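Esska Shoe Care Guide
Section 4: Cleaning and Storing Canvas and Knit Sneakers
January 31, 2026
By Hashini Akanda

Welcome to my favorite section! Sneakers forgive almost anything, and a little care after each muddy week goes a long way (kids' pairs most of all). Set yourself up at a table at a good height, with plenty of light.

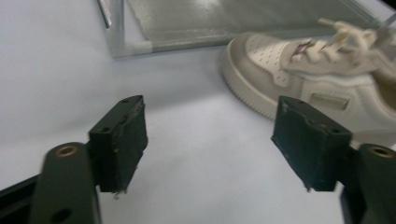
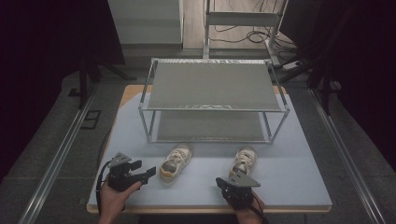
Jaanus Hunt wrote in after the November edition that he had always put his sneakers by the radiator overnight, and the soles came loose on two pairs before he gave it up. Room air and patience work better, he says, and he now stuffs the toes with plain paper towels.

Cleaning

1. Take out the laces and insoles. Soak the laces in a cup of warm water with a drop of dish soap.
2. Knock the soles together outdoors and brush off dry dirt.
3. Mix 4 cups of lukewarm water with a teaspoon of mild soap.
4. Scrub the soles first, with the stiff brush. Change to the soft brush for the uppers and work in small circles.
5. Wipe away the suds with a damp cloth. Go over the tongue twice, it hides a lot of soap!

CAUTION: Do not use bleach on white or off-white canvas. It can turn the fabric yellow.

Drying and storing

6. Stuff the toes and leave the shoes in moving air for up to 18 hours. Swap the paper once it feels damp.
7. Put the laces back in only when everything is fully dry.
8. Store pairs on an open rack, heaviest shoes on the bottom shelf.

NOTE: Suede trim needs its own brush. See Section 5.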